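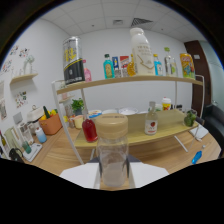
*The hand-held gripper on a lidded glass jar, with the two-tier rack behind it.*

## Robotics club: shelf task is under way

The Tilville robotics club has moved on to its fall project, and most of the work so far has been done by hand. Members take turns with the gripper, pick up one item at a time, and record each pick from start to finish. The recordings will be used to train the arm the club plans to enter in the Vimemmont student meet next June.

The task is called Kumsa, after the rules document it comes from. A team is given a rack stocked with ordinary kitchen goods. The arm has to take a named item off the rack or the table, hold it upright, and put it down where the card says. Each run lasts eight minutes. Dropped items score nothing, and knocking over a neighbor costs points.

The goal is 1000 usable recordings by the end of the term. We passed 700 in October 2025, and another 49 were thrown out because the item left the camera's view or the person holding the gripper let go too early. Konrad Imhof checks the files on Thursdays and posts the list of rejects on the club page. If your initials are next to one, please read his note before your next turn.

Glass jars take the most practice. The fingers are flat, and a jar will turn between them if they close above or below the middle. Konrad's advice is to come in level, stop, close slowly, and wait a second before lifting. Several newer members were lifting and closing at the same time, and those recordings are hard to use.
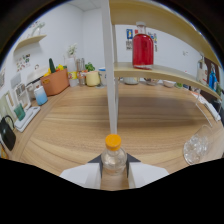

*A clear bottle with an orange cap, held upright between the fingers.*

Plastic bottles have a different problem. If you squeeze a thin one too hard, the sides give and the cap end tips forward. Close until the bottle stops moving and leave it there. We also need more recordings of clear containers in general. The software finds a milk bottle easily, but it often loses the edge of anything see-through against a wood tabletop.

Other notes for members:

- Change the layout of the rack after every ten picks. Too many of the early recordings have the same items in the same places.
- Tall items go on the upper board as well as the lower one.
- Say the name of the item out loud before you start, and use the name on the sheet.
- Put the gripper back on its charger when you finish. It was flat twice last week.

The file upload has moved to the Pluvovgate server. Old passwords still work, but the folder names are new, so check the sheet before you send anything. Files sent to the old address have been copied over and don't need to be sent again.

Sessions run Tuesday and Thursday after last class. New members can join at any point in the term and don't need to know any programming. Sign up on the club page, or talk to Konrad at the start of a session.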